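Can a Machine Do It Yet? Notes for the Hopeful and the Tired

Filed under: Workshop, Small Mercies
December 10, 2023

Every winter somebody writes to ask whether they should hold off on buying another set of drawer organizers, on the grounds that a robot will be along shortly to do the sorting. My answer is still to buy the organizers. Get the ones with the removable dividers.

The state of things, as far as I can tell from my bench, is this. Machines are very good at one job in one spot. They get less good the moment you move the spot. Picking up a small block from a clear tabletop is the sort of chore they practice on, and plenty of that practice happens in simulation, where no one has left a coffee cup.

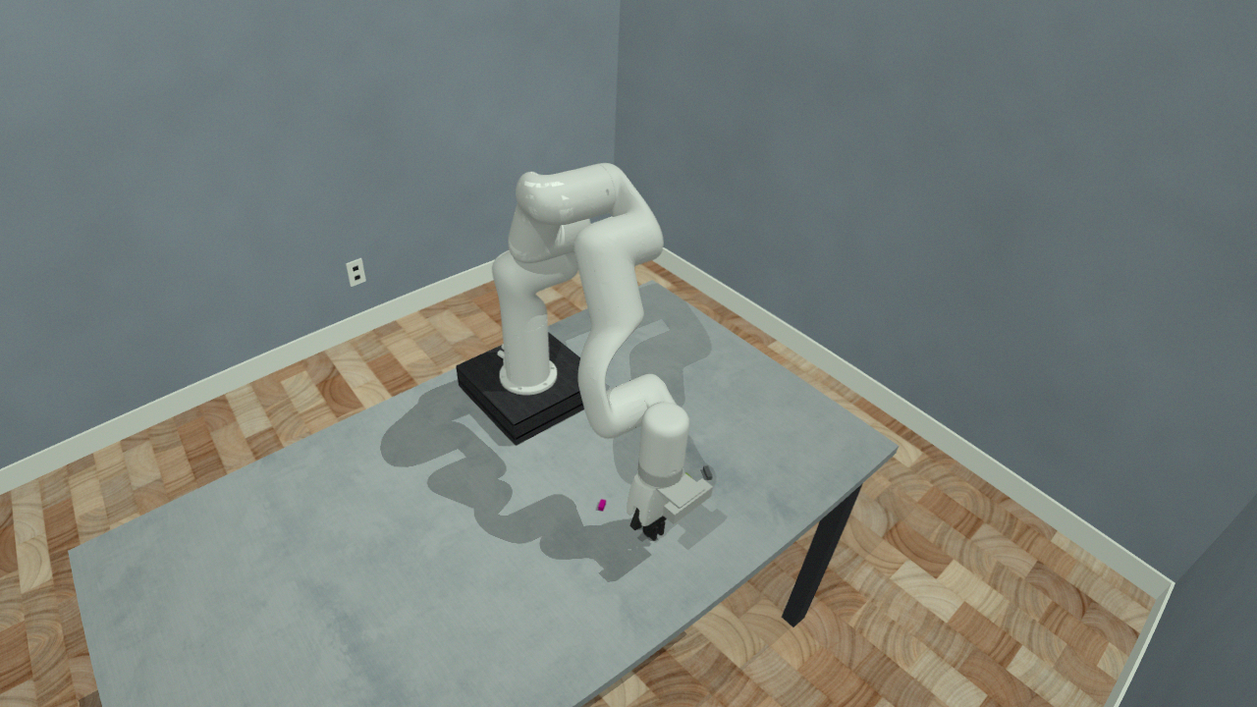

My own workbench has 40 things on it at any given time, and 6 of them are pencils that don't write. Ilari Pitkänen, who services the packing line at Kistside, tells me the first thing he does before any automated job is clear the surface. It's also the first thing I do before gluing a chair leg, so perhaps we are all closer to the future than we thought.

A few tips, borrowed from people who have to make life easy for machines:

Clear the bench before you start. Sweep everything into a tray and deal with the tray later. (You won't, but the bench will be clear.)

Give small parts a bright color. A dab of loud nail polish on a hex key saves you from crawling over the floor with a flashlight.

Bolt down what shouldn't move. I fought a wandering vise from May until I finally bought four proper bolts.

Check where your lamp throws its shadow. If your own arm darkens the spot you're working on, move the lamp to the other side. 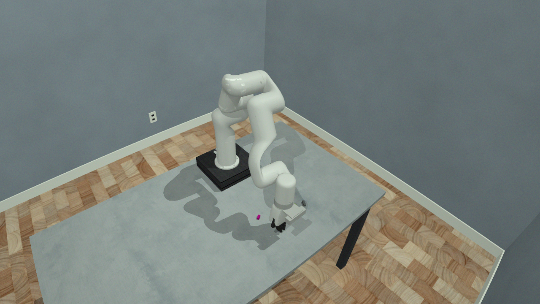
Now for the chores people really ask about. Vacuuming a flat floor: yes, if you pick up the socks first. Mowing a simple lawn: yes, with supervision. Folding a fitted sheet: no, and I can't do it either. Putting away the dishes: I have seen it done in videos, at a pace that would get a teenager grounded. Sorting the jar of mixed screws you inherited from your father-in-law: no. Set a timer for 30 minutes, pour the screws into a muffin tin and do the big ones first. Whatever is left when the timer rings goes back in the jar.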